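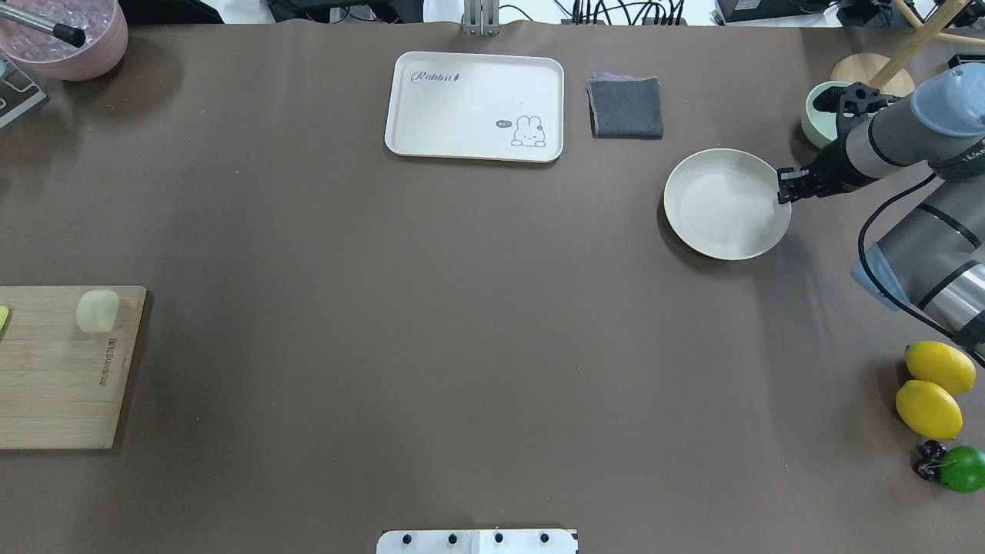
A tray with a rabbit design, a folded cloth and a shallow round dish.

Hurnton to open dish lending counter in September

24 Jul 2025

HURNTON - Residents will be able to borrow plates, trays, bowls and serving dishes from a new counter at the Darwish Street library starting in September, the town said.

The counter will lend sets for birthday parties, school events and family meals. Loans are free to anyone with a library card and last five days. Borrowers who want more time can renew once by phone or at the desk.

The town asked for donated tableware in the spring and received more than 4000 pieces. Chipped and cracked items were taken out, and the rest will be sorted into sets by size and color. Sets do not have to match exactly.

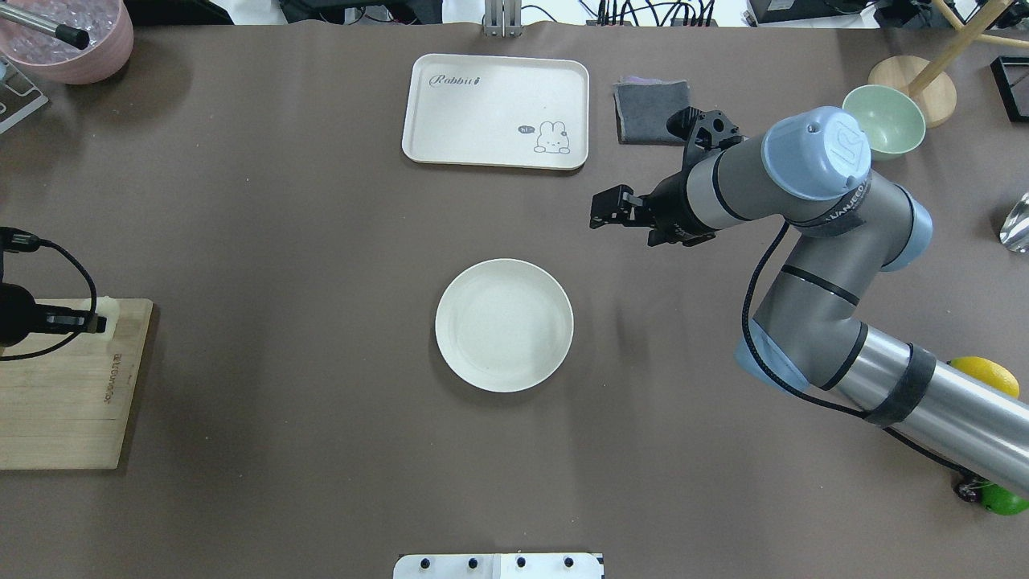 Plain round plates and small trays are among the most useful pieces for a shared meal.

Prolto, a dishwashing company on Irnetent Road, has a one-year contract to clean everything between loans. Borrowers are asked to scrape and rinse dishes before bringing them back in the crates provided. A broken plate will not lead to a fine, but it should be reported so the set can be filled again.

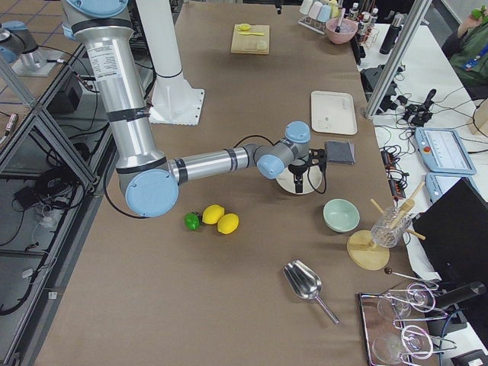
The idea came out of a town survey on household waste last year. Of the 383 people who answered, 32 percent said they had bought throwaway plates for a gathering because they did not own enough dishes. Several asked for a place to borrow them.

Glasses and knives will not be offered at first. The library said it may add them next year if there is enough shelf space.

Reservations open two weeks before the counter does. Forms will be at the front desk and on the library website.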